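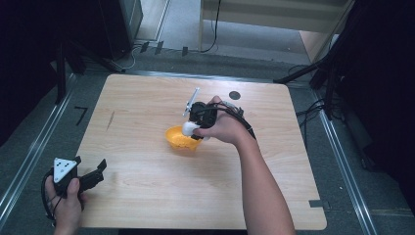
Clearing and Cleaning a Light Wood Table

Pale tables show everything. A smudge that would never stand out on dark walnut is plain to see on a light top, and most of the damage I get asked about comes from scrubbing at marks that needed a damp cloth. These steps work for a kitchen table or a work table with a smooth finish.

1. Take everything off, bowls included. Wiping around a small bowl leaves a ring of dust and old polish that gets harder to shift every week.

2. Dry dust first. Use a soft cloth and go with the grain, from one short end to the other. Crumbs and grit dragged under a wet cloth will scratch.

3. Wash with warm water and a few drops of dish soap. Wring the cloth until it stops dripping. Do half the table, dry it, then do the other half.

4. Look at the top from a low angle with a window or lamp in front of you. Glare hides marks when you stand over it, so move around to at least two sides before you decide it is clean.

Gray smudges

Try these in order and stop when the mark is gone.

Rub lightly with a white pencil eraser and brush away the bits.

Put a little baking soda on a damp cloth and make a few light passes along the grain. Rinse and dry.

If it is still there, test a small amount of rubbing alcohol on the underside of the table. Some finishes turn cloudy or sticky. If the underside looks fine after an hour, dab the mark and wipe it dry right away.

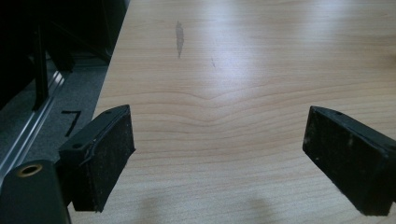

Light wood grain with a gray smudge and a small dark scratch.

Thin scratches

Run a fingernail across it. If the nail doesn't catch, the line may only be color left by something rubbing on the surface, and step 3 or the eraser may take it off. If the nail catches, leave the soap alone and use a wax filler stick in the palest shade you can find. Mirier makes a set with two blond tones. Press the wax in, scrape it level with an old plastic card and buff.

Don't sand until you know what the top is made of. Laminate and thin veneer can't be sanded back like solid wood.

Keeping it that way

Stick felt pads under bowls and anything else that gets pushed around. Check the pads when you do the Sunday clean, and pick off lint and grit or replace them.

Tip sent in by Enda Tully: keep one cloth for the table only, and wash it without fabric softener.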